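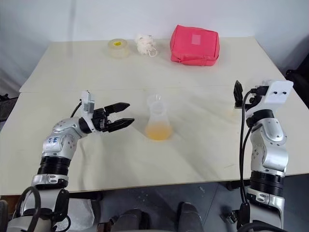
**Stelby Robotics Workshop | Members' board | Machines and Cells > Two-arm bench**

## Cable loops on the two-arm bench, and the flask pick

**kelpie_dan**

Bench as it stands in the photo, head camera view. I've taken over looking after this cell and I'd like to settle a few things before I write up the setup sheet.

First is the cable on the right arm. The bundle hangs in one long loose curve from the wrist down to the base. The left arm has a thin one running down from the back of the wrist and another cable looped around the lower housing. I want to tie the right one back at the elbow so it can't swing into the work area when the arm reaches across the seam.

Second is the start pose. The left jaws point at the flask, open. The right arm is parked upright with its gripper empty. Is that still what everyone uses?

**moss_and_bolts**

Don't tie it at the elbow. We did that last September and the wrist connector pulled out when joint five went past its usual range. Leave slack at every joint, clip it either side, never on it.

**kelpie_dan**

Clip it to what? The forearm has fastener holes but I don't know the thread.

**moss_and_bolts**

M3 on ours, but try one by hand first. Use the soft loop clips in the second drawer. Zip ties chew the jacket.

**Steinar Kárason**

I disagree with clipping the right arm at all. A loose bundle is ugly but it moves freely, and the cable faults I've had on that arm were all at a fixed point. If it gets into the work area, change the path of the arm. The routine only needs the right arm to come in after the left has let go.

**tradie_lou**

Steinar, that works for your routine. Mine has both arms over the front table together and the bundle dragged a beaker clean off the edge. I'm with clips.

**Steinar Kárason**

Then clip the lower half and leave the upper half alone. I can live with that.

**kelpie_dan**

Lower half it is. I'll do it before the next session and run both arms through full range at low speed with someone on the stop button.

What about the pose?

**tradie_lou**

Left arm yes. Right arm I park further back. Upright and that close in, it blocks a fair bit of the back table on the right-hand side from the head camera.

**moss_and_bolts**

Upright is easier on the brakes. When the power drops it hardly sags. Parked out at reach it comes down about a hand's width, and if there's glass under it you'll be sweeping.

**kelpie_dan**

Keeping upright, then. Lou, you can add a move to your own script.

**tradie_lou**

Fine.

**valcarcel_77**

Is the flask on its proper mark? Looks a bit right of centre to me. On the Valcárcel jig sheet it's meant to be dead on the midline, and my grasp was taught from there.

**kelpie_dan**

It's a bit right, yes. There's no mark on the table that I could find.

**valcarcel_77**

There was tape. Someone's cleaned it off. Measure 300 mm back from the front edge, on the midline, and put a new cross down. If the flask sits further right the jaws close on the slope of the cone and it squirts forward.

**moss_and_bolts**

Take it by the neck and you don't care where the base is.

**valcarcel_77**

You do if it's off by more than the jaws open.

**Steinar Kárason**

Neck grasp, and keep the fill low. It's at the lower third in the photo and I wouldn't go higher. With more in it the flask swings when the wrist turns. Speed at 20 per cent until the jaws have closed, then 10 for the lift.

**tradie_lou**

10 is painfully slow. I run the lift at 20 and haven't lost one.

**Steinar Kárason**

You haven't lost one yet. There's an orange stain by the right gripper that somebody left.

**tradie_lou**

Wasn't me, I use water. Wipe it up whoever it was, the head camera picks it out as an object.

**kelpie_dan**

I'll wipe the whole top. It's smudgy as well, and the reflections are bad enough without that. Going with 10 for the lift on the setup sheet. People can override it in their own scripts.

Next one. The forearm on the left arm has a couple of characters in blue marker on it. Does anybody know what they mean? I can't read them in the photo.

**moss_and_bolts**

Probably the calibration set it belongs with. Check the serial plate against the file before you clean it off. The two arms have different offsets and if you load them swapped, both grippers land wrong and you'll spend an evening blaming the camera.

**kelpie_dan**

Leaving it on until I've checked.

**clendudau_ray**

Couple of things from the Clendudau bench, same arms. Check the seam between the two table sections. Ours drifted apart and one side ended up lower, so anything slid across it caught and tipped. We put a clamp underneath at each end. Also go round the bracket on top of the gripper with a hex key. Ours shakes loose.

**kelpie_dan**

Good, adding both. How often on the bracket?

**clendudau_ray**

Every service. Ours is at 1,142 hours and I've had to nip it up at every single one. Threadlocker helped a bit. Use the blue, you'll want it off again.

**tradie_lou**

And sweep the floor in front. There are bits all over it.

**valcarcel_77**

Do the things along the back edge stay? Tape roll, bath sponge, pink pouch.

**kelpie_dan**

They stay where they are for the sorting routine. I can't see the left arm getting to them in the flask one.

**valcarcel_77**

It can if you let the planner pick its own retreat. Set a keep-out box over the back table.

**kelpie_dan**

Will do. Draft of the sheet, 2021-04-10:

- Right arm bundle clipped on the lower half only, upper half loose
- Left arm cables as they are
- Right arm parked upright, gripper empty
- Flask on the midline, 300 mm from the front edge, filled no higher than the lower third
- Neck grasp, 20 per cent approach, 10 per cent lift
- Keep-out box over the back table
- Hex key round the gripper brackets at each service
- Clamps under the seam, both ends
- Wipe the top, sweep the floor

**Steinar Kárason**

Add the stop button test before the arms are powered up to move. Otherwise I'm happy.

**tradie_lou**

Still reckon 10 is too slow.

**moss_and_bolts**

Dan, the Lider parts order is going in soon. Do you want spare wrist connectors on it?

**kelpie_dan**

Two please, and another bag of the loop clips. Stop button test added at the top of the sheet.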